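Ticket: Worn liner and lifting seam tape in sorting bin
Product: Kestton open-top bin, grey, with Idico sloped back liner
Status: Waiting on parts
Priority: Normal

Problem as reported

The sloped panel at the back of the bin is wearing through its pale coating along the bottom. Light things catch on the rough part and don't slide down to the floor the way they used to. The clear tape along the bottom seam has also gone wrinkly. We'd like to know if the panel can be recoated or if it has to be replaced.

The bin is used on a tabletop for mixed sorting, mostly cups, cans, gloves and play food. It has been in use since April.

Log

9:10 am. Emptied the bin and wiped the panel with warm water and dish soap. The dark patch did not come off, so it is wear and not dirt. The thin streaks higher up lightened a bit. Put everything back in.

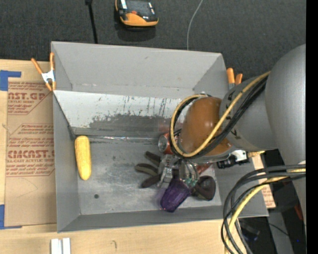 9:40 am. Tried sliding a few things down the slope by hand. The can and the corn went down fine. The glove hung up on the rough patch 7 times out of 10. The purple cup stopped once, with its ribs against the ragged edge of the coating.

10:15 am. Pressed the seam tape flat with a plastic scraper. It stayed down in the middle but lifted again toward one end. Crumbs and grit will get under it if it's left like that.

11:00 am. Checked the floor of the bin. Scratches and scuffs only, nothing you can catch a fingernail on. No action needed there.

Reply from Valtonen parts desk

The coating on that liner can't be patched. Please order a replacement panel, 70 cm, which comes with its own seam tape (Mosel clear, one roll). The 4 screws can be reused if the heads are in good shape. Don't tape over the worn part in the meantime, as the edge of the tape will catch things as well.

Follow-up, 2:30 pm

Panel ordered. Old tape to stay on until the new one arrives. Gloves and other soft items are going in the front of the bin for now, clear of the slope. One more question for the parts desk: does the new panel need to sit overnight after taping, or can the bin go back into use the same day?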